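Evaluación de producto: quitapelusas eléctrico Semance para tejidos de punto y tapicería
Servicio de Consultas al Consumidor, Asociación Flesness. Informe publicado el 2018-03-09
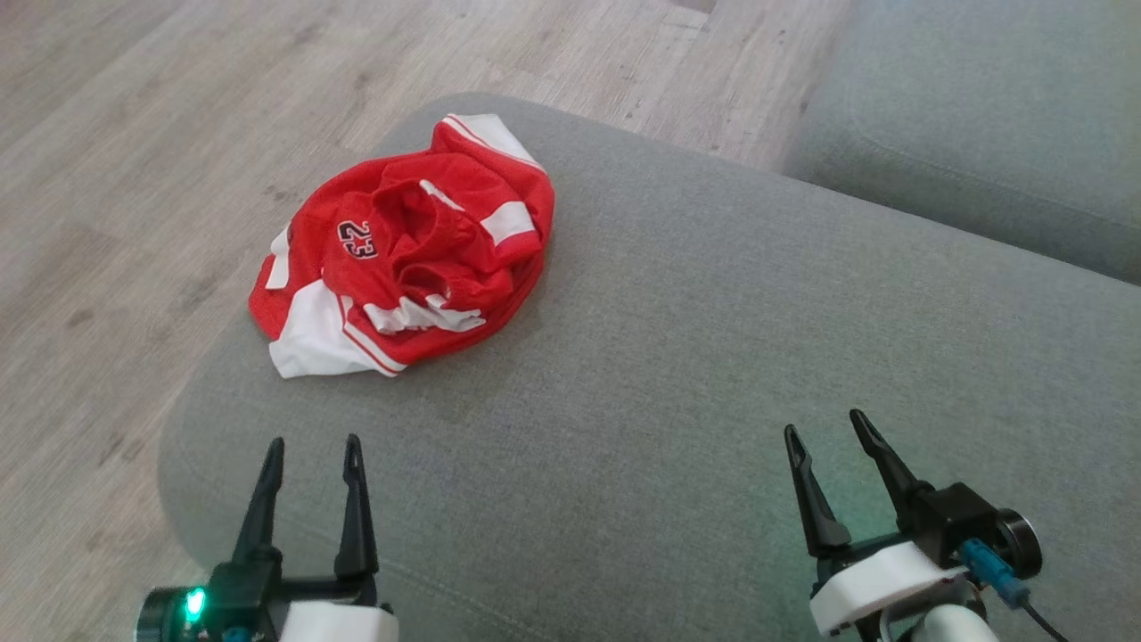 El presente informe recoge los resultados de la evaluación del quitapelusas eléctrico Semance, comercializado por la firma Westetti y destinado al mantenimiento de prendas de vestir, mantas y fundas de mobiliario. La evaluación fue realizada por Rhea Sison, responsable de ensayos domésticos de esta Asociación, y revisada por Remedios Dizon. El aparato se adquirió en un comercio abierto al público y su precio no fue objeto de bonificación alguna.

Contenido del envase
El producto se suministra con una base de carga, un cepillo de limpieza, una cuchilla de repuesto y un manual en castellano. El manual indica con claridad el procedimiento de montaje, aunque omite toda referencia a la frecuencia recomendada para sustituir la cuchilla. Consultado el distribuidor, este remitió a su página de preguntas frecuentes, donde tampoco figura el dato.

Condiciones de uso
El aparato se empleó durante 14 días en dos domicilios. Se trataron jerséis de lana, prendas de algodón, una manta acrílica y varios cojines tapizados. El regulador dispone de 3 posiciones de altura, identificadas mediante puntos en relieve. La posición más baja resultó adecuada para lana fina; la intermedia se utilizó en la mayor parte de los tejidos. La posición más alta ofreció un rendimiento escaso en cualquier superficie y no se aprecia qué utilidad le atribuye el fabricante.

Resultados
Sobre lana y mezclas acrílicas el acabado es bueno. Las bolas de fibra se eliminan con dos pasadas y el tejido conserva su grosor. En la tapicería el resultado es aceptable en las zonas planas y deficiente junto a las costuras, donde el cabezal no asienta correctamente. Se desaconseja su empleo sobre tejidos calados, bordados o con estampación en relieve, advertencia que el manual recoge únicamente en su última página.

La batería permite hasta 100 minutos de funcionamiento según el envase. En nuestras pruebas la autonomía fue inferior a la anunciada, si bien suficiente para el uso doméstico ordinario. El indicador luminoso no avisa del agotamiento próximo: el motor pierde fuerza y se detiene. El nivel de ruido es moderado y permite mantener una conversación en la misma habitación.

El depósito de residuos se extrae sin dificultad, pero su cierre es débil. En dos ocasiones se abrió durante el uso y vertió la pelusa sobre la prenda. Comunicada esta incidencia a Westetti, la firma ofreció la sustitución del depósito, que llegó en el plazo comprometido y presentó el mismo defecto.

Comparación
El modelo de la marca Zupan, evaluado anteriormente por este Servicio, dispone de un depósito más seguro y de un cabezal algo más estrecho, aunque carece de base de carga y funciona exclusivamente con pilas. Para quien deba tratar sobre todo prendas de punto, el Semance trabaja con mayor rapidez. Para tapicería se mantiene la preferencia por el Zupan.

Valoración
Recomendado con reservas. La calificación podrá revisarse si el fabricante modifica el cierre del depósito. Los socios que hayan adquirido el aparato y observen la misma anomalía pueden comunicarla por escrito a este Servicio, indicando el número de lote que figura bajo la base de carga.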